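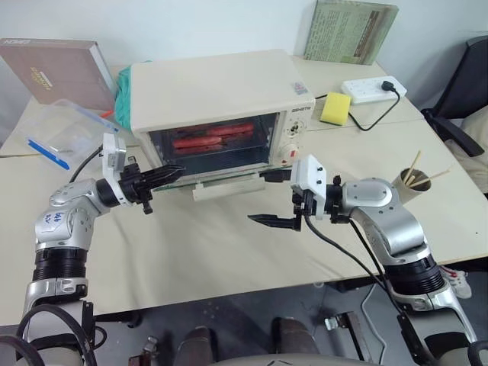 Cesisance kitchen trial: progress to the end of December

Work under the Prullow grant is in its second stage. We are reviewing the Cida two-arm kit as a possible purchase for the Wynne day centres, where it would help with simple food tasks.

Cida delivered the kit complete except for one set of spare finger pads, which came later. Setting up took 2 days. The written guide is clear on wiring and poor on wrist camera alignment, and we had to ring the support line for that part.

Toaster oven work began this month. Each run covers opening the door, placing or removing sausages, closing the door and setting the timer. We have logged 216 runs, of which 87 were finished without a person stepping in. Most of the failures were at the door handle, where the fingers slipped or met it at the wrong height. Timer setting has gone better than we expected.

Spending is within budget. The only cost not in the plan was 13 replacement finger pads.

Cida has offered a longer finger set on loan and we have accepted. We will repeat the door runs with it before moving on to the sponge and cloth tasks. We are not yet able to recommend purchase. The service contract is still being read, and the call-out charge for the Wynne sites has not been agreed.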